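Depreciation schedules, second attempt

Last October I posted a worked problem on straight-line versus declining-balance depreciation, and Telma Ledesma wrote in to say my year-three figure was wrong. She was right. I had applied the rate to original cost instead of book value.

The corrected setup: an asset costs 1,404 dollars, with a five-year life and a salvage value of 245. Straight-line gives (1,404 – 245) / 5, or 231.80 a year. Double declining uses 40 percent of book value at the start of each year. Year one is 561.60, year two is 336.96, and year three is 202.18 after rounding.

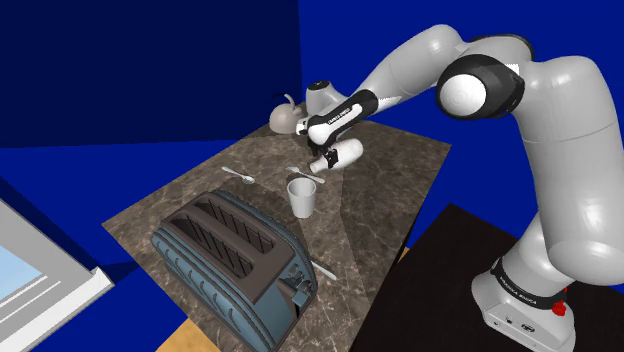
Robot arm and bottle, simulated kitchen counter.

Salvage value does not enter the declining-balance formula. It acts as a floor. Book value after year three is 303.26, so the formula would charge 121.30 in year four and go through the floor. The charge stops at 58.26, and year five is zero. Most of the homework I grade at Pendside misses this step.

Fidel Riquelme asked whether switching to straight-line partway through would change the result. With these numbers, no. The remaining 58.26 spread over two years is 29.13, less than the capped charge, so there is no reason to switch in year four.

The spreadsheet now has the floor built in – see column F. Partial-year purchases are still not handled.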